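Subject: Re: [hena-tenants] Dinner plates for the shared kitchen

Hello all,

I read the message about the plates twice and I want to answer it properly, so please excuse the length.

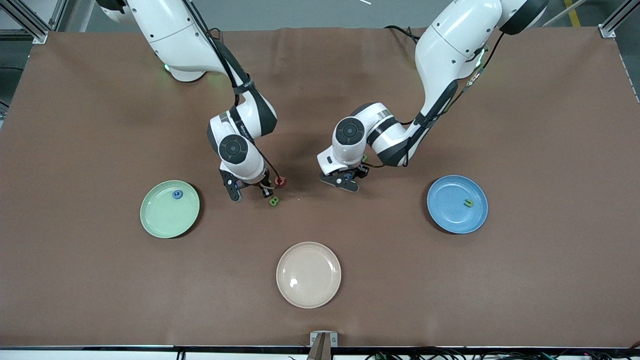 On 2 July matters I agree: we should buy one kind of plate only, and we should buy it before the summer dinner. The earlier message said:

> We have two offers. Denero asks 2,234 for the full set, with bowls.
> Ravivik asks 1,358, but only for the plates, and bowls are extra.
> I think Denero is too expensive for a kitchen where things break.
> Can we decide by the end of July? Also, does anybody still need
> the old plates, or can I give them away?

My opinion is that we should take Ravivik. I asked them for the price of the bowls and they wrote back the same morning: 371 for the same number of bowls. Together it is still much less than Denero. The glaze is a little thinner, I admit, and the rim is not so nice to hold when you carry soup up the stairs. But they keep the same model in stock every year, and we can replace single pieces. With Denero you must order a full box.

I also looked at Hutapea, because somebody recommended them in the spring. They make beautiful plates, but these cannot go in the dishwasher. For me this is the end of the discussion – in our kitchen everything goes in the dishwasher, also the things that should not.

One more point about size. The shelf above the sink is not deep, and the big plates we had before were always standing out over the front. Please measure the shelf before we order. I would do it myself, but I am away until the end of the month.

About the old plates: I would like to keep a few for under the flower pots on the balcony. The chipped ones are fine for me. The rest can go.

If the others agree, I can write to Ravivik and ask if they deliver to the back entrance on Hena side, where there are no steps. Last time the driver left the boxes in front of the main door, and it rained.

Kind regards from the third floor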